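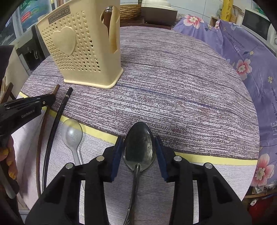 Ticket 3263 – Spoon slips in grippers during open day table
Opened by: Kianoush Farahani
Site: Pultelden
Status: Solved, watching
Priority: Normal

Kianoush Farahani wrote:
Hi all! We have the open day coming up on 5 January 2018 and the cutlery table is going to be the star of it, I'm sure. Visitors pick up a hand-held gripper, lift spoons and chopsticks off the cloth and drop them into the utensil holder. My problem is the steel spoon. The plastic spoon and the chopsticks go fine, but the steel one rotates as soon as it leaves the table, bowl down, and then it won't go into the holder. I've tried 30 lifts and it turned in most of them. Any ideas?

Botberg support wrote:
Thanks, nice setup! Where along the spoon are you gripping? Also, have the finger pads been cleaned lately?

Kianoush Farahani wrote:
At the end of the handle, since that's where I'd hold it myself. Pads, no – I didn't know they needed it.

Botberg support wrote:
Wipe both pads on each finger with a damp, lint-free cloth and let them air dry. No alcohol, please. Then grip closer to the bowl. The bowl is the heavy end, so from the tip of the handle it has plenty of leverage to twist with.

Kianoush Farahani wrote:
Wow, the cloth came away gray! Big difference already. Gripping near the bowl I got 6 good lifts in a row. It still turned once when I squeezed with the handle sitting at an angle between the fingers.

Botberg support wrote:
Line the handle up so it runs straight down between the fingers before you close. If it's crooked, open up, move your wrist and try again. Squeezing harder only makes it roll.

Kianoush Farahani wrote:
That did it. I put a short note on the sign-up sheet: "Straight first, then squeeze."

Update after the open day:
What a day! The table was busy from the moment we opened the doors. Kids got the hang of the steel spoon faster than their parents did, and one girl from the Wemora school group went on to do both chopsticks in a single grip, which I still can't do. We wiped the pads at lunch and once more mid-afternoon. A few drops, all from people in a hurry.

One leftover question: how often should the pads be replaced? We want to run the same table again in March.

Botberg support wrote:
So glad to hear it! Check them at 1,000 grips and swap them if the surface looks shiny. Keeping this open until you've had a look.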